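Notebook, October
Bench 6, water kefir and ginger soda trials

Picking up where the last page stopped. Batch 20 was flat again after the second ferment. Same ginger, same sugar, same Vistville tap water run through the carbon filter. The only change was the caps, and Shahnaz had already told me she didn't trust them. I put one on a bottle of plain seltzer and left it on its side overnight. It had lost most of its fizz by morning. So the caps are out. The rest of the box is under the sink with a strip of tape across it. Please don't use them, even for short tests.

Batch 21 started at 4:15 pm. 1529 g filtered water, 60 g cane sugar, 20 g grated ginger, skin on. Starter came from the jar marked Fehr, which Leobardo has been feeding daily. It smelled clean and a little yeasty. I stirred until the sugar was gone, put the cloth on, and set it on the shelf away from the window.

Leobardo thinks we are bottling too early and that the caps are only part of it. He tasted the end of batch 20 and said there was still a lot of sugar left. I tasted it too and agree. We never wrote down a gravity reading at bottling, so there's no way to check. From now on take one at the start and one right before bottling, and write both on the batch sheet and on the jar.
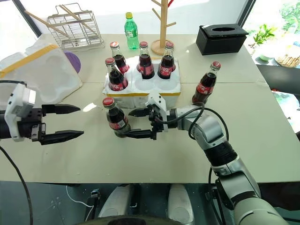
The other question is headspace. I have been filling to wherever the neck starts to narrow, and Shahnaz fills higher. Looking back at the sheets, her bottles were the better ones in batches 17 and 18, but those also sat longer, so I wouldn't lean on it. For 21 we will split the batch, half filled her way and half filled mine, all with the new caps from Witport. One plastic bottle goes in with each half so we can squeeze it and get an idea of the pressure.

Sanitizer: I mixed fresh. The old bucket had gone cloudy and the test strip barely changed color. Date the bucket when you mix it.

Shahnaz called Nurirton about the bottle brushes. The narrow ones are on back order. Until they come, soak first, then shake with hot water and a spoonful of dry rice, and hold each bottle up to the light before it goes on the rack. Two from the last wash had a ring at the shoulder and had to be done over.

Late note, 9:40 pm. Batch 21 has small bubbles along the edge and the ginger has floated up. Smell is fine. I pushed the ginger down with a clean spoon and left the cloth on.

To do
Gravity reading in the morning, before anyone stirs it
Feed the Fehr jar (Leobardo is out, so it's on me)
Move the crate of empties off the scale
Ask Shahnaz whether she still has her notes on the lemon batch, I can't find that sheet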